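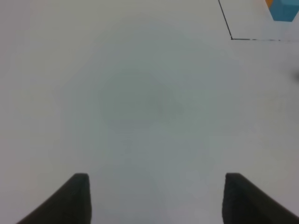 Lovine Arrivals: outfit credits from premieres and awards nights

README and data card for release 3

We use cookies to remember your settings and to measure traffic. By continuing to browse you accept our cookie policy. Accept / Manage choices

Summary

Lovine Arrivals is a table of outfit credits. One row is one item worn by one guest at one event, as stated in a published source. The release covers 348 events and 207 fashion labels. Events are film premieres, awards nights, after-parties with a press line, and charity dinners with a press line. Runway shows are out of scope, both the models and the guests.

The table holds text only. It has no photographs, no thumbnails and no links to photographs.

Files

arrivals.csv - the main table, one row per item
events.csv - one row per event, with type, city and the month it was held
labels.csv - one row per fashion label, with all known spellings
people.csv - one row per guest, with a stable ID and a profession code
corrections.csv - every change made to a published row after release 1
CHANGES.txt - notes by release

All files are UTF-8, comma separated, with a header row. Text fields are quoted. Line breaks inside text fields were replaced with a single space. If you open the files in a spreadsheet program, import them and set the ID columns to text. Opening them directly will strip the leading zeros from event_id and the joins will fail without a warning.

Columns in arrivals.csv

row_id: Text. Unique, never reused. A deleted row leaves a hole in the sequence.

event_id: Text. Joins to events.csv.

person_id: Text. Joins to people.csv.

item_type: One of gown, dress, suit, separates, outerwear, shoes, bag, jewelry, watch, hat, other. A jumpsuit is coded as separates. This was decided early, it is wrong, and it has been kept so that releases can be compared.

label_id: Text. Joins to labels.csv. Blank if the source describes the item but gives no maker.

credit_text: The words of the credit as printed, up to 60 characters. Longer credits are trimmed at the last full word and the field truncated is set to 1.

custom: 1 if the source says the item was made for the guest, 0 if it says the item came from a collection, blank if it says neither. Do not read a blank as 0. Most rows are blank.

vintage: Same coding as custom. "Archival" is treated as vintage. "Vintage-inspired" is not.

stylist_credited: 1 or 0. The stylist's name is not stored.

source: One of G, U, N. See below.

agreement: Number of sources that give the same label for this item, from 1 to 3.

confidence: high, medium or low. Set by a person, not computed.

Sources

G is the caption feed from Grorkitz, a picture wire. Captions are short and arrive fast, often while the event is still going on. They are good on who was present and weak on shoes.

U is the client sheet sent out by Upadhyay, a publicity office that works for labels. Sheets usually go out the next morning. They list only the items their own clients made, so a guest in a client's gown and another firm's jewelry will appear with the gown alone. Spelling is reliable.

N is the style column at Ganness. It has the fullest credits of the three and the longest delay. A column may be edited for up to 30 days after it first appears, and the collection script waits for that period to end before it reads the page. An item that was credited on the first night and later removed will therefore not be in the table under N, though it may still be there under G.

Where sources disagree on a label, both versions are kept as separate rows with the same event_id, person_id and item_type, and confidence is set to low on both. If you need one row per item, filter on the field preferred, which is 1 for the version the editors think is right and 0 for the other. The order used is U over N over G for gowns and suits, and N over U over G for everything else.

How the rows were made

Credits from U and N were pulled by script and split into items. Credits from G were split by hand, as the captions follow no fixed pattern. Sarla Dhillon wrote the script and maintains it. Babita Lodhi and Poonam Vishwakarma coded the G captions. Each caption was coded twice, by one of them and then the other, with the first coding hidden. Differences went to Abhishek Shukla, whose choice was final.

The most common difference was item_type for two-piece outfits, chiefly whether a matching skirt and jacket is a suit. The rule since release 2 is that it is a suit if the source uses the word "suit" anywhere in the credit, and separates otherwise. Rows from release 1 were recoded to match and are listed in corrections.csv with reason code R2.

The second most common difference was borrowed jewelry. Sources sometimes credit the lender and sometimes the maker. We store the maker when both are given. When only a lender is given, label_id points to the lender and the field is_lender in labels.csv is 1.

Label names

Fashion labels change names, drop first names, add first names, and move accents in and out. labels.csv gives one ID to a label for as long as it is the same house by its own account. A change of designer does not start a new ID. A diffusion line gets its own ID, with parent_id pointing to the main line. A one-time project with a chain store gets the ID of the label, not the store, and the store is named in the notes field.

Spellings are stored in one field, separated by the pipe character. The first is the preferred spelling. Misspellings seen in captions are included and marked with a trailing asterisk, so strip it before matching.

Known problems

Coverage is uneven by item. Gowns and suits are close to complete for guests who have any row at all. Shoes are not. Do not use this table to say what share of guests wore a given shoe label.

Coverage is uneven by guest. Leads and nominees are credited far more often than supporting cast, writers, or partners. Men are credited less often than women in all three sources, and when they are credited it is often for a watch. An absent guest in the table may have been present at the event and simply not credited.

Credits are claims. A label that pays for a placement has a reason to see it printed, and the table has no field for payment. We looked at adding one and dropped it - the sources almost never say.

Events with a rain plan are a small trap. When the press line was moved indoors at short notice, G often logged it as a new event. Known pairs were merged. Some may remain, and they can be spotted by the same city, month and host with a short guest list on one of the two.

Outfit changes are handled poorly. A guest who changed between the arrivals and the after-party should have two event_id values. A guest who changed during the ceremony has one, and the field look is meant to separate the outfits. In release 3 it is filled in for U and N only.

The July events are thin. There are few premieres with a press line that month in the cities we follow, and the N column takes a break. Any chart by month will show a dip that is partly real and partly not.

Suitable uses

Counting label credits over time within one source. Studying how captions and press sheets differ. Testing name matching on messy brand text. Checking whether a given item was ever publicly credited, keeping in mind that a missing row proves nothing.

Uses we ask you to avoid

Ranking guests by taste, spending or body. Guessing private contracts between guests and labels. Joining people.csv to home, travel or family data. The profession code is there so that performers, athletes, musicians and others can be told apart, and it is the only personal field we keep besides the name. Guests under 18 at the time of an event were removed, including from rows where they were credited together with a parent.

Removal and corrections

A guest, stylist or label can ask for a correction by opening an issue with the row_id and a link to a published source. Requests without a source are logged but not acted on. Guests can ask to be removed without giving a source or a reason. Removal takes effect in the next release, and the person_id is retired.

Tarun Shakya handles both kinds of request. Please do not send press kits.

Changes in release 3

Added the field preferred.
Added the field look, for U and N.
Merged duplicate events caused by moved press lines.
Split three diffusion lines out of their parent labels.
Fixed a fault in the U script that read "and" inside a label name as a break between two items. Affected rows have reason code R3 in corrections.csv.
Dropped the field color. Two coders seldom agreed on it, and the sources were no better.

License and citation

The tables are free to use for research and reporting with credit. The credit_text field quotes short strings from the sources and stays under their terms, so check those before printing it at length. Labels and event names belong to their owners.

Cite as: Dhillon, Lodhi, Vishwakarma, Shukla and Shakya, Lovine Arrivals, release 3. Give the release number, as row counts differ between releases.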